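HT2 Surface Pattern: Handout 2
Repeat and Scale in Printed Cloth

A repeat is the unit of a design that is printed again and again. Students should find its edges before judging colour or line. 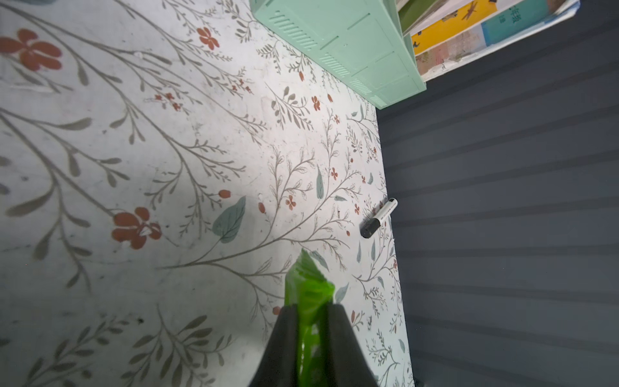
Meenakshi Kashyap asked whether a trailing stem makes the join harder to find. It does, and a stem that crosses the join must meet itself exactly.

Scale is set second. Small sprigs suit narrow widths — large flowers need room.

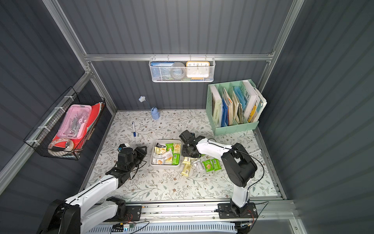 Coursework: draw one repeat in 2 colours and submit it with notes in April.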